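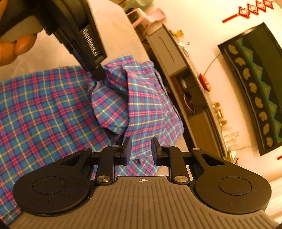
Güven Kozan · Monday, 8:40 p.m.

Folding the plaid shirt tonight, the blue one with the pink-red, yellow and lavender lines. I will write in small posts because I stop and start a lot.

First thing I learned with checked cotton: the lines help you. If one line runs straight from the shoulder down to the hem, your fold is straight too. With plain shirts I am always guessing.

So I pick it up by one fold, let the rest hang a little, and put it down again flat. Two times is usually enough. Then I smooth from the middle to the sides with the open hand.

I fold on something soft and pale. On a hard table the shirt slides away from me, and on a dark blanket it collects all the fluff.

Buttons: I close the top one and the third one. My mother closed all of them. I don't have the patience, and there are eight shirts waiting in the basket.

Sleeves go straight back across, then down along the side. Please do not fold them in a triangle, it makes a thick place near the collar and the pile leans over.

Sylvie Melnyk asked me if I iron before. For this kind of shirt, no. I take it off the line when it is still a little damp, shake it hard, and hang it 30 minutes on the door. Then fold.

When we lived in Nurkolmont the closet had deep shelves and I could fold wide. In Pritstead the drawers are narrow, so now I fold in thirds and stand the shirts up like books. It took me all of March to get used to it.

One question for you - do you keep the checked shirts together, or mix them by color? I mixed them and now I can't find the green one.

Sylvie says by color. I will try it with the next basket and write here how it goes.

Filed under: Laundry, Small Home Notes

Contact · © Güven Kozan · Back to top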